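Varau > Quem somos > Portas abertas

Olá! Eu sou a Lamisi Asante e calhou-me a mim escrever esta página, porque sou quem atende o telefone e quem acaba por explicar o que a Varau faz a toda a gente que liga (incluindo a minha mãe, que já ligou várias vezes).

Somos uma oficina de automação pequena. Programamos braços robóticos para tarefas miúdas: pegar, pousar, arrumar, separar. Começámos por fazer isto só para clientes, com tudo fechado à chave, até que o Abenezer Chala se lembrou de abrir a porta aos vizinhos numa tarde de fevereiro. Apareceram 33 pessoas e não tínhamos cadeiras que chegassem. No ano seguinte já foram 77, e na última edição, contando as turmas das escolas, recebemos 394. Nessa altura comprámos cadeiras!

O dia de portas abertas é hoje a parte do ano de que mais gosto. Não há palco nem discursos – as pessoas entram, encostam-se onde conseguem e ficam a ver o que estivermos a fazer. A Monique Gautier trata das demonstrações e é teimosa numa coisa: quer sempre objetos de cozinha e de despensa, coisas que qualquer pessoa tem em casa. As peças bonitas de catálogo ficam na prateleira. Uma embalagem mole e amarrotada dá muito mais que fazer a uma pinça do que um cubo perfeito, e os miúdos percebem isso logo, sem ninguém lhes explicar nada.
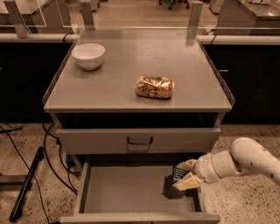
A pinça em serviço, com a gaveta de baixo aberta. 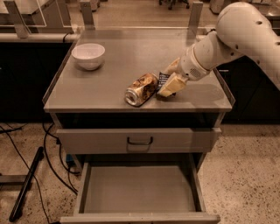

A pergunta que mais ouvimos é se pode falhar. Pode, claro, e falha! Quando uma coisa cai, o Nahom Yilma para, mostra no ecrã o que o programa estava a tentar fazer e repete. Uma senhora de Plomstead ficou connosco até às seis da tarde à espera de ver uma queda e foi-se embora um bocadinho desiludida (voltou no ano a seguir, teve mais sorte).

A segunda pergunta é se os visitantes podem comandar o braço. Nas portas abertas, não. Nas visitas marcadas, sim, em grupos pequenos e com o Liam Ó Gríofa ao lado, que tem uma paciência que eu não tenho. As escolas têm prioridade de manhã e as empresas ficam com a tarde.

De resto, somos cinco, partilhamos uma máquina de café que já viu melhores dias e guardamos um livro de visitas que vai em 1076 assinaturas, algumas com desenhos de robôs bastante mais elegantes do que os nossos. Se quiserem vir, escrevam-me com alguma antecedência e digam quantos são e que idades têm – e se trouxerem um objeto difícil de agarrar, a Monique agradece. No ano passado alguém trouxe uma meia com berlindes e ainda andamos às voltas com ela.

Contactos | © Varau | Voltar ao topo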